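Household Notes: Fitting and Using Open Cube Shelving

Open cube shelving is among the most useful pieces of furniture for a room that serves several purposes. These notes have been prepared by the Trirgate Home Advice Service for residents who are assembling a unit for the first time or rearranging one already in use.

Choosing a position

The unit should stand against a sound wall, clear of doors and walkways. Where it is to share a wall with a dressing table or a desk, sufficient room must be left for a person to sit and to draw back a chair. It is advisable to settle the position of every large item before anything is placed on the shelves. Moving a loaded unit strains the joints and may mark the floor.

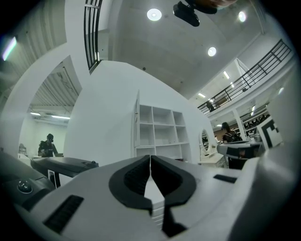 White cube shelving with its compartments clear, and a vanity table with a round mirror further along.

Residents should measure the wall at floor level and again at the height of the top panel. Older walls are seldom straight, and a skirting board will hold the unit away from the plaster. A gap of 22 mm or more should be closed with a timber batten before the wall fixings are attached.

Checking the boards

Each board should be laid on a blanket and examined before assembly. Look along the edge for bowing, and run a dry cloth over the corners to find chips. Long, thin boards are best carried on edge — they flex a good deal when carried flat. Boards with a finished edge should be placed with that edge facing the room.

Where the side panels have pre-drilled holes, count upwards from the lowest hole on both sides before inserting the pegs. A shelf that rocks has usually been set one hole out.
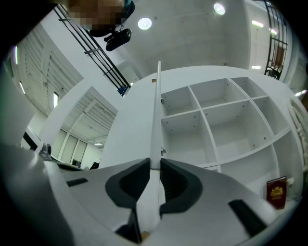 Small papers deserve a fixed place. Passports, insurance letters and appliance guarantees are easily lost behind larger objects, and an open shelf is suitable for them only while they are in use. Afterwards they should be returned to a closed box or a locked drawer.

Care

White surfaces should be dusted weekly and wiped with a damp, well-wrung cloth. Scouring powders must not be used. Wall fixings should be checked 7 days after loading and every October thereafter. Heavy books belong in the bottom row.

Questions may be addressed to Cadi Pritchard at the Trirgate office. A printed copy of these notes is available on request.

Revised 23 August 2026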